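Prüfliste Fenster und Fensterbänke, Gebäude Hundar, 2. OG
Prüferin: Shiela Mangubat
Datum: 7. Mai 2020

1. Flügel schließen ohne Nachdrücken: i. O.
2. Beschläge geschmiert: teilweise. Raum 6 nacharbeiten.
3. Dichtungen umlaufend anliegend: Mangel. Untere Ecke in Raum 4 spröde, Ersatzprofil bei Plustent bestellt.
4. Fensterbänke fest, Fuge zum Rahmen geschlossen: i. O. - Haarriss in Raum 2 beobachten. 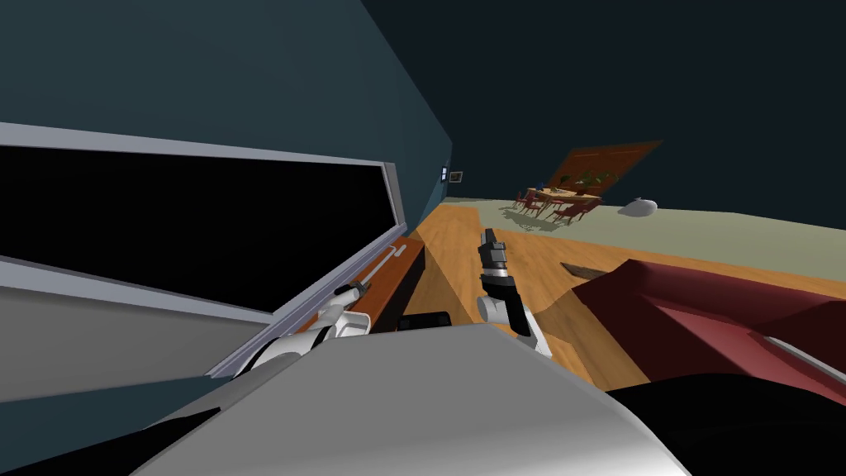 Wann muss eine gerissene Anschlussfuge erneuert werden?
Sobald der Riss durchgeht oder sich der Dichtstoff von einer Flanke löst. Haarrisse an der Oberfläche werden nur vermerkt und im November erneut geprüft.

5. Entwässerungsschlitze frei: i. O. nach Reinigung.
6. Öffnungsbegrenzer vorhanden und verschraubt: Mangel. In Raum 3 fehlt eine Schraube, Flügel bis zur Reparatur verriegelt.
7. Glasränder ohne Ausbrüche: i. O.

Kommentar: Schlüssel 343 passt nicht mehr zum Griff in Raum 5 - Austausch durch Faith Kioko. Nachprüfung der Punkte 3 und 6 nach Lieferung.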